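Pre-Session Gripper Check: Stoker Hand Units, Fruit Station
Inspected April 18, 2019 by Milagros Herrero
Follow-up to Fault 316 (jaw stayed clamped after release)

Big thanks to Benito Marín, who caught this one in February and wrote down every step. It made my week so much easier!

1. Jaw travel
OK. Opened and closed each unit 63 times with no sticking. Before the repair, the left jaw on unit 3 hung up by the tenth squeeze, so I'm thrilled with this.

2. Pivot pins
OK, with a comment. One pin on unit 3 had walked out far enough to rub the linkage, and that was the whole fault. It has been reseated. Look at the pins from the front with the jaws open, and push on each one with a fingernail.

3. Finger pads
OK. Ribbed pads are glued flat with no lifted corners. Please don't peel at them, Benito!

4. Reach and clearance
Check this with two people at the table and both grippers in play. Go for fruit on the cloth first, then fruit on the plate. Call out before you cross into the other person's side.
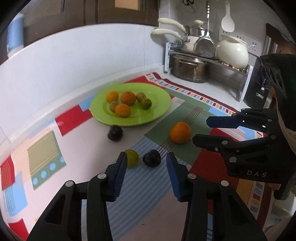 5. Finger safety
NEEDS WORK. The pinch point behind the jaws still has no guard. Villanueva is sending a printed cover and I can't wait to try it. Until then, keep your free hand behind the handle.

6. Release test
OK. Ten pickups of a mandarin, ten clean releases, no bruised skin. Lovely result.

Open items: cover for item 5, spare pins from Prorine. Recheck unit 3 after its next full session.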